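Clistuneo lança versão 2.0 do Wudell, planejador de navegação para robôs domésticos

26 de maio de 2025

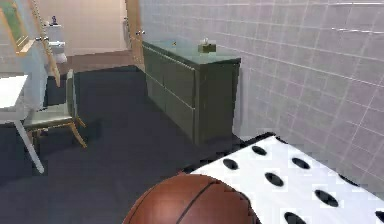 A Clistuneo publicou a versão 2.0 do Wudell, pacote de planejamento de trajetória e desvio de obstáculos destinado a robôs móveis de interior. A principal alteração está no tratamento de passagens estreitas: o planejador local deixa de usar um raio de inflação fixo em torno dos obstáculos e passa a calcular a folga a partir do contorno da base e da incerteza da pose estimada.

Segundo as notas de lançamento, o comportamento anterior fazia o robô recusar portas que comportavam a base com margem suficiente. O problema aparecia sobretudo em trajetos entre cômodos com móveis encostados junto ao batente. Na nova versão, o custo de cada célula do mapa é recalculado a cada ciclo de controle, a 20 Hz, e a trajetória global só é refeita quando a local se desvia além de um limite configurável.

Os testes de regressão foram executados no Nông, simulador de ambientes residenciais mantido pela mesma equipe. O conjunto atual tem 103 cenas, com quartos, banheiros e corredores mobiliados, e inclui objetos soltos no chão, entre eles bolas. Foram rodados 2873 episódios de navegação ponto a ponto, com posição inicial e destino sorteados. Em 532 deles a versão 1.x abortava por não encontrar caminho válido; a 2.0 concluiu quase 20% desse grupo sem colisão. Os demais casos continuam em aberto e foram classificados, em sua maioria, como destinos inalcançáveis ou falhas de localização.

O módulo de percepção também mudou. A segmentação de piso agora aceita entrada RGB sem profundidade, com perda de precisão em superfícies escuras e uniformes, limitação que a documentação registra como conhecida. Superfícies perfuradas ainda podem gerar leituras espúrias no mapa de ocupação. Há um filtro experimental para esse caso, desativado por padrão.

A interface com o Zanach, executor de tarefas usado em parte das integrações, foi mantida. Os arquivos de configuração da série 1.x precisam de conversão: o parâmetro de raio de inflação foi removido e, se presente, interrompe a inicialização com mensagem de erro. Um script de migração acompanha o pacote.

A série 1.x receberá apenas correções de segurança até novembro. Os resultados por cena e as sementes usadas nos episódios estão no repositório do Nông. Testes em robôs físicos não fazem parte dos dados publicados nesta versão.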